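I own too many towels. There, I said it. My linen closet in Millville holds the fluffy ones, the scratchy ones, and a whole stack with cartoon animals that I swore I'd outgrow by 30 and absolutely did not!

So when the folks at Plondbridge invited me to their towel-folding afternoon in December, I said yes before I'd even checked the parking. The pitch was simple - bring a towel, fold it 15 times, go home with a tidier closet. 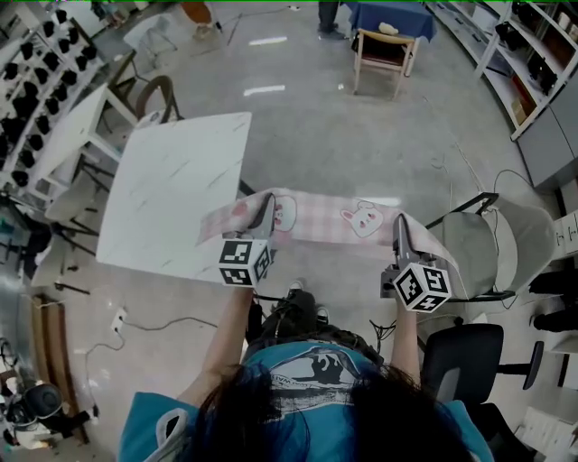

*Bunnies at full stretch: a pink plaid towel held out by both ends.*

Getting the ends level is most of the job, by the way. I used to fold against my stomach, chin clamped on the hem (you know the move), and everything came out shaped like Ohio. Now I pull it out wide first, let the fabric hang a second, then bring the ends together. Thirds after that, always thirds, so the fold faces out on the shelf.

I did all 15, then went home at 4 p.m. and pulled out every towel I own. It took me 2 hours and a pot of coffee. The cartoon stack has the top shelf now, and the scratchy ones are going in the car for beach days.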